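Felt boards are up next at the Flaldale craft room

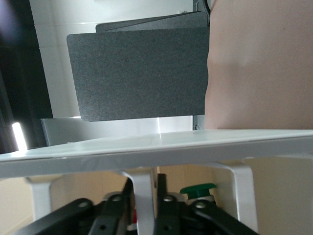 Photo: Serent / Flaldale

March 13, 2011 -- I stopped by the craft room on Pillay Street this morning and went straight for the felt, of course. Dark gray, speckled, nice soft corners -- I wanted to run my hand over it right away! The boards are going to be our new pin-up wall, and I've been bugging everybody for one since last July.

Bernuveo is supplying 35 of them, and three will go by the front door for lost mittens, class lists and all those recipe cards people keep leaving on the counter. The rest are for the kids' story corner and the quilting tables.

If you'd like to help hang them, bring a level (mine is terrible) and sign up at the desk, or call extension 2087.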